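Table Setting and Clearing, Unit 2 handout
Course 3017, Home and Hospitality Basics, Parsons Hall

Hi all. These are my notes from the August session, typed up a bit more neatly than what I scribbled on the board. If you missed it, read the whole thing. If you were there, skip to the part about baskets, which we rushed through because the room had to be cleared by noon.

Where the fork goes

We spent far too long on this and I enjoyed every minute. The plain American setting is fork on the left, knife on the right with the blade facing the plate, spoon outside the knife. You all know that. What I want you to think about is what happens when the table is narrow, or the mat is narrow, or you're serving one dish and a slice of bread and don't need the full lineup.

You have more choices than you think! Dessert silver goes above the plate in a formal setting, lying flat, the fork with its handle to the left and the spoon above it with its handle to the right. Once you've seen it done that way you start borrowing the idea for other meals. I wouldn't do it at a wedding, but for lunch at home, why not.

Placemats

A mat does two jobs. It protects the table, and it tells the eye where one person's place begins and ends. With a pattern you need to be a little careful. Stripes show up every crooked thing you put on them, so I line up the silver with the stripes or square across them, never at a slant. A plain mat forgives you. I own 44 mats (yes, I went and checked for this handout) and the striped ones are still my favorites, mostly with a plain white plate, since a busy plate on a busy mat makes me a bit seasick.

Set the plate first and work outward from it. If you start with the silver you'll end up nudging everything twice.

Practice place, one person

For the exercise we keep it small: striped mat, round white plate, one fork, one knife, and a black wire basket standing off to the right. The fork lies across the mat behind the plate and the knife lies across it in front, blade end to the right. It's a compact layout with nothing at the sides, and I like it as a starting point - you have to move both pieces to get to the standard setting, and both have to turn. 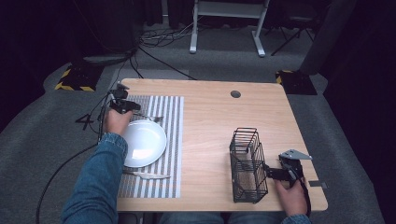

Tatu Barasa wanted to know if the basket has to stay on the table at all, or if it could sit on a chair, because at home there's barely room for the plates. A chair is fine, and so is a side cart. Keep it on the side of your stronger hand and close enough that you don't have to lean over somebody's dinner.

Baskets, the part we rushed

Wire is good for silver and bad for crumbs. Anything small falls straight through, and thin handles poke out of the grid and catch on your sleeve. If you carry forks and knives in a wire basket, put a folded napkin in the bottom first. I keep an old Skistus tea towel for this and it's looking pretty sad by now.

Don't put plates in on top of silver. Plates travel by hand or in their own basket, standing up if the basket is deep enough. A dinner plate weighs around 600 grams, which doesn't sound like much until you've stacked a family's worth into one container and tried to get it through a door.

Clearing order, for a table at home:
Serving dishes and bread
Plates, with the silver still on them
Glasses
Mats last, shaken over the sink or outside

In a restaurant you'd do it differently, and Magdy Ezzat will cover that in Unit 3, so save your questions about trays.

Before next time

Set one place at home in the compact layout, then change it to the standard one. Do it slowly once and at normal speed once. Write down which piece you touched first. Half a page is plenty, and sketches are welcome - mine are terrible, so no pressure.

Reading is the Provanstead booklet, the chapter on linens. Skip the napkin folding unless you like that sort of thing (I do!). Copies are on the shelf by the door, please bring them back.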